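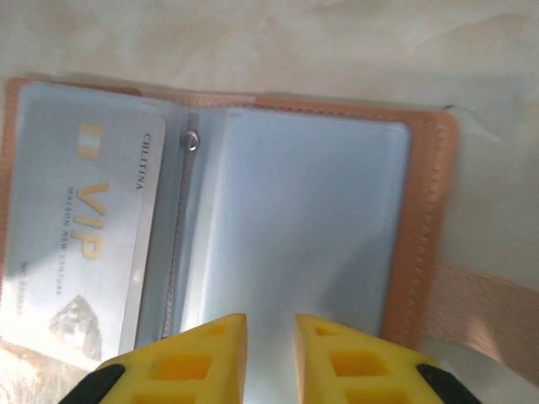
Anyone else throwing a Witska yet?

stringtheorist80
Mine turned up this morning and I've had it going more or less non-stop since, so forgive the ramble. For anyone who missed the announcement, it's the new one from Kirkegaard, organic shape, wide gap, and it comes in at 5 pounds more than the old model did. I was ready to be grumpy about that but oh, it plays so nicely! Very floaty on the string, and then you push it a bit and it wakes up and keeps pace with you. I've got the raw finish and it feels lovely on a thumb grind, though my hands are dry as toast at this time of year so your mileage may vary.

One moan. The response pads were dreadfully grippy out of the box. I got smacked on the knuckles twice doing nothing cleverer than a trapeze. Is that just break-in or should I swap them?

loopy_lou
Break-in. Leave them alone! Everyone rips out the pads on day one and then complains it won't bind. Give it a week of throwing.

grindhouse
Disagree with Lou, sorry. I had one of the first batch and those pads never settled. I threw it every lunch break for a month and it was still snagging on anything with more than a couple of wraps. Put some thinner ones in and it was a different yo-yo. It's a couple of quid, why suffer?

loopy_lou
A month of lunch breaks with what string though? If you're on the fat stuff you always use then of course it snags.

grindhouse
The fat stuff is the good stuff and I won't hear a word against it.

stringtheorist80
Ha, I'm on ordinary poly, normal thickness. I'll try a fresh one tonight before I go digging about with a pin.

Ninety2
Am I the only one who thinks it's a bit dull? I had a go of one at the Giltley meet and it did everything fine and I handed it back and felt nothing. The Clamow is cheaper and it's got some character. It wobbles a bit, it's a touch narrow, you have to look after it, but when you land something on it you feel like you earned it. The Witska sort of does it for you.

stringtheorist80
I mean... I'm quite happy for it to do it for me? I've got a job and bad knees :)

But fair enough, I did like the Clamow. I sold mine because the bearing seat was so tight I was scared of wrecking the axle every time I cleaned it. Did yours loosen up?

Ninety2
Nope. I use a proper bearing tool and swear at it. Don't use pliers, I did that on my first one and the post has been chewed up ever since.

offstring_otter
Can I put a word in for the people who've not got the money for either -- a plastic one with a decent bearing will get you through nearly everything in the beginner and middle tricks lists. I say this as someone with far too many metal ones in a drawer. I learnt all my slack tricks on plastic and I still take that one out when it's going to be on concrete.

grindhouse
True, but that isn't what the thread's about, otter. He's already bought it!

offstring_otter
I know, I know. I'm saying it for whoever finds this on a search.

loopy_lou
Is the April meet in Giltley still on, by the way? Last I heard they were trying for the bigger hall but the ceiling's lower, which is no good for the offstring lot.

offstring_otter
Still on as far as I know. And yes, I have hit that ceiling. And a light.

Ninety2
I'll be there, and I'll bring the Clamow. Stringtheorist, bring the Witska and we'll swap for an hour. If I still find it dull I'll say so and you can sulk.

stringtheorist80
Deal. Right, update on the pads, new string on and it's better, not perfect. Had 2 snags in a whole evening of boing-e-boings, which for me is very good going. I also put the tiniest drop of thin lube in the bearing because it was screaming like a kettle and my other half was giving me looks. So I'm with Lou for now, I'll leave the pads in for the week.

grindhouse
You'll be back. I've got a spare set of the thin ones, message me if you want them before the meet, it's only a stamp.

loopy_lou
He will not be back. Also could whoever borrowed my string counterweight at the last one please bring it, it's the green one with the dice.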